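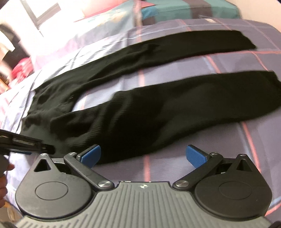

6 min read

Jollier / Closet pages / January

Black knit pants, flat out across the plaid duvet. Fine vertical rib, cuffs at the bottom, waist still bunchy.

Packing for Havum. Nine days, one bag, one pair of boots, and a train that leaves Monday at an hour I don't want to talk about. I do one of these pages every time I go away for longer than a weekend and people seem to like them, so okay, quick one this time. Everything gets laid on the bed before it goes in the bag. If it doesn't get laid on the bed it doesn't come. That's the whole system. 19 pieces of clothing counting socks as one, which is cheating, I know.

Writing this between loads of laundry so excuse the state of it. Going down the list in bed order.

THE BLACK KNITS
Cillent, bought two winters ago. Train pants, hotel pants, also dinner pants if the sweater is long enough. They stretch across the knee after a long sit but go back overnight if you lay them flat. Do not hang them. I hung them once and gained an inch of leg.

How I fold them: one leg over the other, smooth the rib downward with the flat of your hand, cuffs up to the waistband, then in half again. Smooth the hip first or you get a lump right in the middle of the stack.

THE DUVET
Not coming, obviously. But I get asked about it every time. Lavender, grayish blue, pale pink, thin red-orange stripes running through. It's the cover only, $139 at Jafri, which I thought was a lot and then slept under it for two years. Washes fine. Wrinkles like crazy, I don't iron it, I'm never going to iron it.

Good background for black clothes, terrible for anything with a pattern. Lost a scarf on it for most of an evening.

GRAY JEANS
The other pants. Heavier, so I wear them on the train and the knits go in the bag. Then switch at the hotel. Went back and forth on a third pair and said no.

LONG OATMEAL SWEATER
Goes over everything. A bit pilled under the arms, went at it with the little comb and it's respectable now. Rolled, not folded, it takes up half the bag any way you do it.

THE THIN NAVY ONE
Under the oatmeal or by itself. Also my pajama top if the room is cold. Havum rooms are cold.

WHITE SHIRT
Every time I bring it, every time I don't wear it. Coming anyway.

STRIPED TEE, TWO PLAIN TEES
Rolled together in one tube so they don't wander. Put a rubber band on the tube, big fat one off the broccoli. Works great.

THE GREEN CARDIGAN
Last minute swap for a fleece. The fleece is warmer but it looks like I'm about to go rake something. Cardigan has pockets and one button that's been hanging on since fall. Sewed it tonight, wrong color thread, nobody is going to look that close.

WOOL SKIRT
Maybe. It's on the bed, it hasn't gone in the bag. Needs tights, and tights mean the other shoes, and there's no other shoes. Update: skirt is out. So 18 pieces. Update again, put in a second long sleeve, back to 19. Fine.

LONG UNDERWEAR
Top and bottom. Not exciting. Fits under the black knits but only just, and you do feel a bit like a sausage by lunchtime.

SOCKS
Thick ones inside the spare hat, thin ones down the sides of the bag. I fold them in thirds now instead of balling them up, balls wreck the elastic. My mother balled everything and our socks were always down around our ankles.

UNDERWEAR
Mesh pouch. Moving on.

SCARF
The plaid one that vanished on the duvet. Wearing it so it doesn't count against the bag.

COAT
Same old coat. New zipper pull, a loop of cord, works better than the original with gloves on.

HAT AND SPARE HAT
I lose hats. Left one on the bus last January and have never gotten over it.

GLOVES
One pair leather, one pair knit. Knit ones have the fingertip stuff for the phone and it has never once worked for me.

SWIMSUIT
There's supposed to be a pool. I've been told that before. It weighs nothing so in it goes, inside the laundry bag.

LAUNDRY BAG
Old pillowcase. Same as every trip. Dirty stuff goes in and gets sat on, and the bag closes on the way home too.

TOILETRIES
Small zip pouch, side pocket, upright. Learned that with a shampoo and I won't go into it. Bar soap this time in a tin.

THE BOOK
3000 pages. Okay no, but it feels like it. Paperback, fat, already coming apart at the spine so I may tear it in half and bring the back half only. Don't write to me about this.

ORDER IT GOES IN
Wheels end first: jeans if not wearing, oatmeal roll, tee tube. Then the flat layer, black knits, shirt, navy. Cardigan on top becuase I'll want it before we're even out of the station. Socks wherever there's a hole. Pouch last.

Lay the knits right across the full width and they sort of cushion everything else. Also if the bag gets opened in front of people it's just plain black fabric on top and not your long johns.

STUFF THAT CAME OFF THE BED
Wool skirt, see above. Fleece. Belt, none of these pants need one. The nice blouse, which needs ironing and I've said my piece on ironing. A second bag folded up inside the first bag, every year I think it's smart and every year I come home with it full of things I didnt need.

THINGS I ALREADY KNOW I'LL FORGET
Charger. Umbrella. Something for the hotel slippers situation, i.e. slippers.

CARE NOTES, SINCE SOMEBODY WILL ASK
Black knits: cold wash, inside out, flat on a towel over the rack. Takes a day and a half in winter. I don't use softener on rib, it goes limp.
Duvet cover: warm, buttons done up or all the pillowcases end up inside it.
Oatmeal sweater: sink, wool soap, squeeze, don't wring.

Dryer just buzzed. Going to go fold. Will put up the Havum page when I'm back, maybe the pool too, if there is one.

Filed under: packing, bedroom, winter clothes, knits
Older: The sock drawer, again
Newer: none yet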